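**Stable hand and yearling handler, full time, Planavley Stud**

Planavley Stud is hiring one person for the yearling barn, starting in December. We are a breeding and sales farm of 994 acres, and we prepare young Thoroughbreds for auction. The main stallion here is Hidamus. His yearlings make up most of the barn you would be working in.

The day starts at 5:30 a.m. You will feed, muck out, lead horses to the walker, and hold them for the farrier and vet. Closer to the sales you will also show yearlings to buyers. 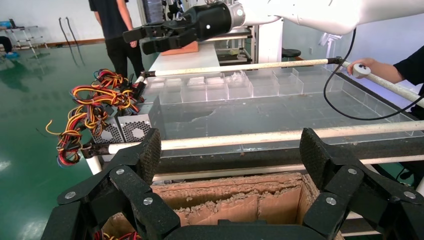

*Open cardboard box, Planavley Stud*

What we ask for:

- Two seasons of work with Thoroughbreds, or similar
- Safe leading of fit young horses, colts included
- A driver's license
- Every other weekend on duty

Pay is $978 a week, with a room in the staff house included. There is a bonus of $1,386 after the last sale if you have worked the full prep. The barn team is 8 people. Feyisa, our best-known broodmare, has a foal due in spring, and foaling shifts are paid extra. 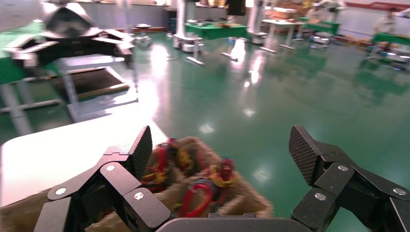
Statura wrote under last year's listing that the first month of sales prep was harder than expected, and that anyone applying should ask for a trial morning first. We offer one to every applicant on the short list.

To apply, send a one-page résumé and two references to the farm office. Applications close at noon on the last day of October.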